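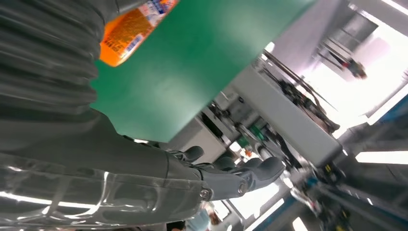

Preparing and Waxing Single-Stage Paint Before a Show

Applies to: cars with original or resprayed single-stage enamel or lacquer, no clear coat.
Last revised: 14 November 2021

Single-stage paint carries its pigment all the way to the surface. When you polish it, color comes off on the pad. This is normal, and it means that every pass removes some of the finish you are trying to keep. The procedure below uses the mildest product that gets the job done and finishes with a hard paste wax. Allow two days for a full-size sedan if you work alone.

What you need

Paint thickness gauge that reads on steel
Two buckets with grit guards
Car shampoo with no wax content
Fine clay and a clay lubricant
Dual-action polisher, long throw or short
Soft foam finishing pads, at least six
Trovis No. 2 finishing polish
Desix panel wipe
Mallitz hard paste wax
Short-pile microfiber towels, washed without softener
Low-tack masking tape
Swivel work light

The product names are what this guide was written around. Equivalents are fine if the polish contains no fillers. Fillers hide scratches during the work and then wash out, often a week before judging.

Step 1. Measure the paint

Take readings before you touch anything else. Five points per panel is enough: each corner and the center. Write them down panel by panel. Readings should be in microns.

On the car used to work out this guide, the roof averaged 276 microns and the left rear quarter read 508 at one point, a clear sign of filler under a respray. The top edge of the front fender read 60. An edge that thin should be waxed only. Do not polish it, by hand or by machine.

A thick reading is not a license to cut harder. The total includes primer and, in some cases, older layers of paint. The gauge does not tell you how much of it is top coat.

Step 2. Wash

Rinse from the roof down. Wash with one bucket of shampoo solution and one of plain water, rinsing the mitt after each panel. Leave the rocker panels and lower doors for last and use a separate mitt on them.

Keep the hose away from vent window seals and the base of the windshield. Old rubber will let water past, and it sits in the cowl for days.

Dry with a large towel laid flat and lifted off. Open the doors, hood and trunk and dry the jambs and drain channels. Water left in these places will run onto a finished panel later.

Step 3. Clay

Spray lubricant on an area no larger than two feet square. Fold a piece of clay flat to the size of three fingers. Move it in straight lines with almost no pressure. When it stops dragging, wipe the area and move on. Knead the clay to a clean face often. If it falls on the floor, throw it away.

Some color on the clay is to be expected with single-stage paint. A heavy stain after one pass means the surface is badly oxidized. In that case skip the clay on that panel and go to the polish.

Step 4. Mask

Tape off badges, rubber, trim edges and any body line where the gauge showed a low number. Tape all raised edges if you have not used a machine polisher on this type of paint before. Do not leave tape on overnight.

Step 5. Test section

Choose a flat area in the middle of the trunk lid. Mark off a square 18 inches on a side. Fit a finishing pad, apply four small drops of polish and spread it with the machine off. Set the polisher to its lowest working speed and make two slow passes, one crosswise and one lengthwise, overlapping by half the width of the pad.

Wipe off the residue. Apply Desix to a folded towel, wipe the section and wait a full minute before you inspect it. Hold the light low and to the side. Compare with the paint outside the square.

If the haze is gone and light scratches remain, stop there. Deep scratches on old paint are best left alone. If haze is still visible, repeat once. If the second round makes no difference, change the pad before you change the polish. A pad loaded with dead paint stops cutting very quickly.

Test panel wipe on a hidden area first. Fresh lacquer can soften under strong solvent, and any respray less than 60 days old should not be wiped or waxed at all.

Step 6. Polish the car

Work one panel at a time, in sections the size of the test square. Use the settings from Step 5 for the whole car. Change pads at least once per large panel. Blow or brush out the pad after each section.

Check panel temperature with the back of your hand. If it feels warm, move to another panel and come back. Do not tilt the machine on curves. Reduce speed and let the foam follow the shape.

Finish tight areas by hand with a foam applicator, using straight strokes.

Step 7. Wipe down

Remove all tape. Go over every panel with Desix and a clean towel, turning the towel often. Use a soft brush to lift dried polish from badges and seams.

Step 8. Wax

Load a damp foam applicator with a thin smear of wax. Mallitz is hard when cold, so let the tin stand at room temperature for an hour. Apply to one panel at a time in a coat thin enough to see paint through. Wait until a finger drawn across it leaves a clean line, then buff with a dry towel.

Leave the car indoors for 12 hours and apply a second coat. A third adds nothing that can be measured.

Between events

Dust with a clean, dry duster only if the car has stayed indoors. If it has been driven, wash it. Renew the wax every three months, or sooner if water stops beading on the hood. A car prepared in September and stored dry under a breathable cover should need only a wash and one coat of wax in spring.

Take new gauge readings once a year and keep them with the first set.

Common faults

Streaks after buffing: wax applied too thick. Wipe with a barely damp towel and buff again.

White residue in seams: polish not removed before waxing. Use a soft brush and a little Anozie trim cleaner, then dry.

Patchy gloss: mixed pads or uneven pass count. Strip the wax from the affected panel and repeat Step 6 there, provided the readings allow it.

Primer showing at an edge: stop work on that panel. It cannot be corrected with polish and will need paint.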